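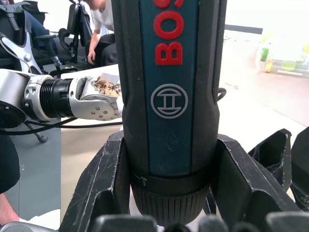
Chapter 5
The Last Screw

Sooner or later, everyone who works in automation gets asked the same thing at a family dinner. An uncle leans over the potatoes and wants to know when he can buy a robot that does the dishes. He has seen the video, the one with the backflip. A machine that can do a backflip, he reasons, can surely manage a saucepan.

This chapter is for the uncle, and for anyone who has had to answer him without a whiteboard.

The trouble starts with the word "chore". We use it for work we think beneath us, and so we assume it must be easy. Wiping a bench, folding a towel and driving a screw into a bracket all go in the same mental drawer, marked "a child could do it". A child can. A child also comes with two hands full of nerve endings and years of practice at dropping things, most of them yours. The arms in your lab have had neither advantage.

Consider what you do when you pick up an electric screwdriver. You grab it without looking, usually by the wrong part, and shuffle it in your palm until your finger finds the switch. You tip it toward the screw and feel for the moment when the bit seats itself. If it slips, you know from the sound. You may swear. Then you push a little harder and carry on talking to whoever is in the room. In the language of Chapter 3, you have just regrasped a tool in the hand, located a control by touch, lined up two parts to within a whisker and recovered from an error, all while complaining about the hockey.

Now write that down as a set of instructions. When Cường Đỗ set this as a first-week exercise at the Ninh workshop, the shortest answer he got back ran to 14 steps and left out turning the tool on. The longest filled several pages and still assumed the screw was the right way up.

Two arms help, though less than the brochures suggest. With one hand to hold the tool and another to steady the work or press the button, a good many jobs become possible that were hopeless before. They also become jobs with two of everything that can go wrong. Each arm has to know where the other one is, and both have to agree on where the table is, a point on which they may differ by the width of a finger.

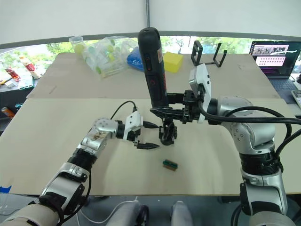 Size makes it worse. A large tool held upright is forgiving, in that you can see it and there is plenty to hang on to. The part it is meant for is often small and flat, and lies on a surface as if it had been glued there. Fingers that close nicely on a thick handle may have no idea what to do with a thin edge. People get around this with a fingernail. It is humbling to find how much of modern industry rests on the fingernail.

So, can machines do the work yet? The fair answer depends on who tidied up first. On a factory line where every part arrives in the same spot, facing the same way, machines have been driving screws for decades and are far better at it than you are. The Tullano plant, which we visit in Section 5.2, runs a fastening station that placed 1,729 screws in one shift in November and stopped only when a person bumped the feeder. Move that station's tray a thumb's width to the left and it will fasten thin air with the same confidence.

A household is a place where the tray is always a thumb's width to the left. Somebody has also put a mug on it.

Between the two sits the small shop floor, where most of this chapter takes place. At Fosberg, a repair outfit that handles 200 different products and seldom two alike in a row, Dong-geon Min kept a log of each task his trial system was given. He scored it on whether the job got done, and then on how many times he had to get out of his chair. The second column is the one we will use. A robot that finishes the job while its owner hovers beside it has saved no labour at all, although it has given the owner something to watch.

Before reading on, choose one chore you did this morning and write out its steps. Keep the page handy. You will be asked to add to it in Section 5.1, and again, with less patience, in Section 5.4.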